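Subject: Re: [olton-seeds] Old Clercombe beans, worth sowing?
From: Hjørdis Engström
Date: January 26, 2020

On the Clercombe question, the message that started it is quoted below so people who get the digest can follow.

> I have a jar of Clercombe beans that came to me from my aunt's house.
> The label says Clercombe and nothing else, no year. They look all right
> to me, a bit darker than the ones I got at the Olton swap. Is there any
> point in sowing them or should I start over with new seed? Also, can I
> grow them in the same bed as Waaka, or will they cross? I only have the
> one bed with poles. And does anyone still have Jaltska? I lost mine to
> the wet fall.

Dark seed coats by themselves don't tell you much. Clercombe goes darker with age even in a closed jar, and mine are tan when I shell them and brown by the second winter. I have had brown ones come up fine. What you want is a germination test, and there is plenty of time to do one before sowing.

The way I do it:

1. Take 50 beans if the jar can spare them. Don't pick out the nice ones. Leave out anything with a weevil hole, and if you find holes, put the whole jar in the freezer for a week before you do anything else with it. Let it come back to room temperature with the lid on.
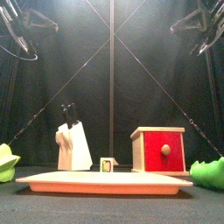
2. Wet a paper towel, wring it out, lay the beans on one half and fold the other half over. Roll it up loosely and stand the roll in a plastic bag with the top open. Too wet is worse than too dry. If water runs out when you tip the bag, pour it off.

3. Keep it somewhere warm. The top of my refrigerator works. Check every day from the third day on and take out the ones that have a root. Throw away the slimy ones as you go or they will take their neighbors with them.

4. Stop after ten days. Anything that has not moved by then is not going to do you any good in cold ground.

If most of them sprout, sow as usual. If it is closer to half, sow thick and plan to save from whatever comes up. Below that I would start them in pots indoors, one to a pot, and treat every plant as seed stock. Please don't throw the jar out in any case. The Clercombe going around at the swap all goes back to one grower, and a separate line would be good to have even if it is weak.

About crossing. Both Clercombe and Waaka are common beans and mostly pollinate themselves before the flower opens. Bumblebees do get in sometimes. I have grown them 3 yards apart for years and had one odd plant, with speckled seed, which I did not keep. In a single bed I would put one at each end with something tall in between – corn, or a row of peas left up on the netting.
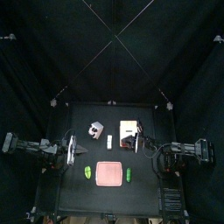
The other thing that goes wrong in a shared bed is the vines themselves. Waaka climbs over everything, and by August you can't tell whose pods you are picking. Tie a piece of yarn on the Clercombe poles at waist height and save only from pods below the yarn and toward the outer end. Pick them when they rattle. If rain is coming, pull the whole plant and hang it under cover to finish.

For storage, dry them until a bean shatters when you hit it with a hammer. If it mashes, it needs longer. Then a glass jar with a good lid, name and year on the outside and again on a slip of paper inside. Labels fall off. I suspect that is how your aunt's year got lost.

Jaltska: I have a little, and can send 2 packets to anyone who will grow it out and return some in the fall. It wants a long season and shorter poles than you would think. Write to me off the list with your address before the end of February. First come, first served, but if you lost yours I will hold one of the packets for you until I hear.

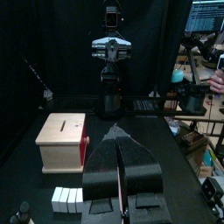
Wooden box at left.

One correction to my note from last month. I wrote that Waaka should be soaked overnight before sowing. That was meant for the runner beans. Waaka splits if you soak it, so put it in dry, 2 inches deep, and water once.

Hjørdis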